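공유 공방 기초과정 강의 자료
제4강. 양팔 탁상 로봇의 제작과 작업 영역 설정

개설 기관: 브리먼트(Brimmont) 공유 공방
담당: 스텔란 린드크비스트(Stellan Lindqvist)
개정일: 2021년 9월 11일

1. 강의 개요

본 강의는 가정 또는 공유 공방에서 소형 로봇 팔 두 대를 한 조로 제작하고, 이를 하나의 탁자에 고정하여 식기와 쟁반을 다루는 작업에 적용하는 절차를 다룬다. 수강생은 제3강에서 단일 팔의 조립과 관절 원점 설정을 마친 상태여야 한다. 단일 팔의 동작 점검표를 제출하지 않은 수강생은 본 강의의 실습에 참여할 수 없으며, 보충 실습은 내년 1월에 개설한다.

강의에서 사용하는 제작 자료의 명칭은 쿠스틱스(Kustix) 도면집으로 통일한다. 종전 자료에 기재된 퍼넘(Pernham) 도면은 팔꿈치부의 체결 방식이 다르므로 혼용하지 않는다. 이미 퍼넘 도면으로 팔을 제작한 수강생은 팔꿈치 측판만 새로 제작하면 된다.

2. 예산 및 자재

한 조의 자재비 한도는 2,667크로나로 한다. 여기에는 구동 모터, 출력 부품, 배선재, 체결 부품이 포함되며 탁자와 실습용 식기는 포함되지 않는다. 한도를 초과하는 조는 공방 사무실에 사유서를 제출하고 최대 3,350크로나까지 승인을 받을 수 있다. 예비 모터의 구입비는 사유서의 대상이 되지 않는다.

출력 부품의 색상은 자유로이 정할 수 있다. 다만 링크와 관절부의 색을 달리하면 조립 상태를 확인하기가 수월하며, 영상으로 동작을 검토할 때에도 관절의 위치를 판별하기 쉽다. 광택이 강한 도료는 그리퍼 주변에 사용하지 않도록 한다.

3. 기구부의 배치

두 팔의 받침은 탁자의 같은 변에 나란히 고정한다. 받침 사이의 간격은 두 그리퍼가 탁자 중앙에서 무리 없이 만날 수 있도록 정하되, 팔꿈치가 바깥쪽으로 벌어졌을 때 인접한 작업대를 침범하지 않아야 한다. 클램프는 손으로 조인 뒤 공구로 한 번 더 조이고, 받침을 좌우로 밀어 유격이 없는지 확인한다.

양팔 구성에서 가장 흔한 오류는 좌우 팔의 원점이 서로 다르게 설정되는 것이다. 동일한 관절 각도를 입력하였을 때 두 팔이 거울상에 가까운 자세를 취하지 않으면 즉시 전원을 차단하고 관절별로 부호와 원점을 다시 확인한다. 이 과정을 생략한 채 중앙 영역으로 팔을 이동시켜서는 안 된다.

4. 작업 영역의 구분

작업 영역은 중앙 영역, 좌측 영역, 우측 영역으로 구분한다. 중앙 영역은 두 팔이 모두 도달하는 구간으로, 물체를 함께 잡거나 한쪽에서 다른 쪽으로 넘기는 동작을 수행한다. 좌측 영역과 우측 영역은 각각 해당 방향의 팔이 전담한다. 상대편 영역에 진입하는 동작은 본 과정에서 허용하지 않는다. 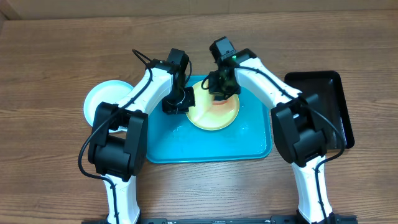 영역을 정한 뒤에는 물체의 기준 위치를 기록한다. 기록은 탁자의 모서리를 기준으로 하며, 물체의 중심과 방향을 함께 적는다. 원형 접시는 방향을 기록하지 않아도 되나, 쟁반과 같이 긴 변이 있는 물체는 반드시 방향을 기록하여야 한다. 접시를 쟁반 위에 올려놓는 과제에서는 쟁반의 위치를 먼저 확정하고, 접시의 목표 위치는 쟁반을 기준으로 다시 계산한다.

쟁반의 테두리는 높이가 낮더라도 그리퍼의 하강 경로에 영향을 준다. 접시의 가장자리를 잡을 때에는 그리퍼 끝이 쟁반 바닥에 닿기 전에 정지하도록 하한 높이를 설정한다. 하한 높이는 쟁반을 교체할 때마다 다시 측정하며, 이전 조의 값을 그대로 사용하지 않는다.

5. 배선

배선은 손목에서 시작하여 전완 링크와 팔꿈치를 지나 하부 링크를 따라 받침까지 내려오도록 한다. 팔꿈치 구간에는 관절이 완전히 펴졌을 때에도 당겨지지 않을 만큼 여유를 둔다. 여유가 지나치면 늘어진 배선이 탁자 위의 물체에 걸릴 수 있으므로, 팔을 최대 굽힘 자세와 최대 폄 자세로 각각 움직여 보고 길이를 조정한다.

손목의 가는 배선은 그리퍼의 개폐 범위 밖에 두어야 한다. 결속 끈은 링크의 평평한 면에만 사용하고 회전축 위에는 사용하지 않는다. 배선 고정이 끝나면 담당 강사의 확인을 받은 후 전원을 연결한다.

6. 동작 시험

시험은 다음 순서에 따라 실시한다.

가. 탁자 위의 물체를 모두 치우고 각 팔을 단독으로 동작시킨다.
나. 두 팔을 동시에 동작시키되 중앙 영역에는 진입시키지 않는다.
다. 중앙 영역에서 두 그리퍼를 접근시키고 최소 간격을 측정한다.
라. 쟁반과 접시를 배치하고 낮은 속도로 과제를 수행한다.

라 단계는 50회 반복하며, 매회 결과를 성공, 부분 성공, 실패로 기록한다. 접시가 쟁반 위에 놓였으나 테두리에 걸친 경우는 부분 성공으로 본다. 실패가 연속으로 발생하면 시험을 중단하고 나 단계부터 다시 실시한다. 시험 중에는 조원 한 명이 비상 정지 스위치를 전담하며, 다른 업무를 겸할 수 없다.

영상 기록은 두 팔의 손목과 물체의 윗면이 함께 보이는 방향에서 한다. 광택이 있는 식기와 쟁반은 조명에 따라 표면 반사가 생겨 가장자리의 위치를 잘못 읽게 할 수 있으므로, 조명의 위치를 바꾼 경우 시험 기록지에 그 사실을 기재한다. 그리퍼가 물체를 가리는 순간의 위치 값은 직전의 기록 값으로 대체하지 않고 결측으로 처리한다.

7. 과제 및 제출물

각 조는 제5강 시작 전까지 배치도, 배선 확인서, 시험 기록지를 제출한다. 배치도에는 세 영역의 경계와 물체의 기준 위치를 표시한다. 시험 기록지는 망누손(Magnusson) 양식을 사용하고, 수정한 항목에는 수정자의 서명을 남긴다.

실습용 접시와 쟁반은 공방 입구의 선반에 반납한다. 파손된 식기는 반납하지 않고 담당 강사에게 직접 전달하여야 한다. 클램프와 전원 장치는 조별 보관함에 넣고, 보관함 열쇠는 사무실에 맡긴다.

참고 자료: 쿠스틱스 도면집 중 팔꿈치부 및 손목부, 본 과정 제3강 강의 자료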